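Bedside cabinet

A bedside cabinet (also nightstand, night table, bedside chest) is a small piece of storage furniture, mostly placed next to a bed. Usually has a flat top and one to three drawers, sometimes a door or an open shelf. Same thing gets sold as a side cabinet, end cabinet or drawer unit when it is meant for other rooms. The line between these is loose and shops move it around as they like.

Contents
1 Name
2 History
3 Construction
4 Use
5 Sizes
6 Collecting
7 See also

Name

"Night table" is the older term in most English writing on furniture. "Nightstand" is the common word in the US. "Bedside cabinet" and "bedside table" are more British, though a table in the strict sense has no drawers or has just one. Dealers in Pratberg used "lamp chest" for the wider kind with three drawers, and the word still turns up in auction lists there.

History

Early forms were plain stands for a candle and a cup. Closed versions came in to hide the chamber pot, hence the tall narrow body with a door that many old pieces have. Once indoor plumbing spread the door lost its purpose. Drawers took over. Some makers kept a false door front for years anyway, out of habit or because buyers expected it.

The workshop town of Kelomness is often named as a place where the all-drawer form became normal. Its joiners sold to boarding houses, which wanted one small unit per bed and did not want open shelves to dust. Orders of 200 at a time are recorded in the Evidham order books. Győző Kovács, in his history of the Kelomness trade, puts the peak output at up to 3,000 pieces a year. Hildegard Petersen disputes this – she thinks he counted unfinished carcasses sent out to other shops and then counted them again on their return.

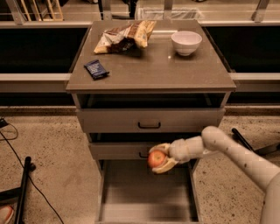
Later the matching bedroom set pushed the cabinet into a supporting role. It was made to go with the bed and the wardrobe, same veneer, same handles, and rarely sold alone. Flat-pack changed that again. Single cabinets became cheap, light enough to carry home, and people started putting them wherever there was a gap.

Construction

The body is called the carcass. Two sides, a back, a bottom and a top. In better work the top is a separate panel that hangs over the carcass a little; in cheap work it sits flush. The overhang hides uneven joints and keeps some spills off the drawer fronts. Corners may be square or rounded over. Rounded is kinder to shins and hips in the dark.

Drawers run on wooden runners, side-hung metal slides or under-mounted slides. Wooden runners swell in damp weather and stick. Candle wax is the traditional cure and it works fairly well. Metal slides come in partial and full extension, partial being cheaper and leaving the back third or so of the drawer hard to reach.

Tipping is the main hazard. A light cabinet with every drawer out and loaded can go over forwards, especially on thick carpet where the front edge sinks in. Wall straps are recomended for homes with small children. Some designs use an interlock, so opening one drawer locks the others.

Use

Lamp, clock, glasses, water, book, phone. These are the usual things. Medicine too, although bathrooms and kitchens get more of it. The top drawer tends to hold whatever is used nightly and the bottom one whatever has been forgotten.

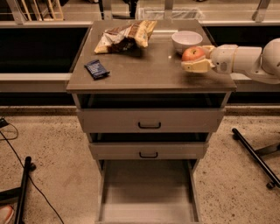

Outside the bedroom the same unit serves as a printer stand, a sewing box, a place for bills and keys by the front door. Student rooms often have just the one cabinet doing all jobs. In hospitals the bedside locker is a close relative but it has wheels and a wipe-clean top, and often a flap for meals, so most writers treat it separately.

Petersen's survey of 400 rented rooms found the cabinet next to the bed in most of them, but in a good number it had ended up beside a chair or under a window. She did not record what was in the drawers. Kovács complained about this in print.

Sizes

No fixed standard. The general rule is that the top should be level with the mattress or slightly higher. Too low and a glass is hard to reach lying down, too high and the lamp shines in the eyes. Deep modern mattresses have made a lot of older cabinets look short. Widths of 16 inches are common for small rooms, and wider ones are usualy sold in pairs. Depth gets less attention in catalogs than it should. A cabinet deeper than it is wide looks odd from the side, but gives the better drawer.

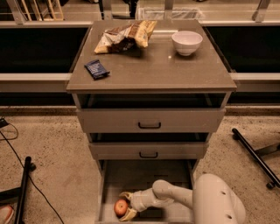 Photo: Kiss picture library. Page last edited Feb 1, 2026.

Collecting

Pairs bring far more than two singles. Made-up pairs, where an odd one has been altered to match, are common and not always declared. Check the drawer bottoms and the backs, as fakers tend to leave those alone. The Evidham spring sale, held each April, has a section for small bedroom pieces. Kelomness work is sometimes stamped inside the top drawer, left side. Missing stamp means little – many were sanded off in repairs.

Refinished tops lower the price. Replaced handles less so, provided the old holes are filled properly.

See also

Chest of drawers
Commode
End table
Hospital locker
Washstand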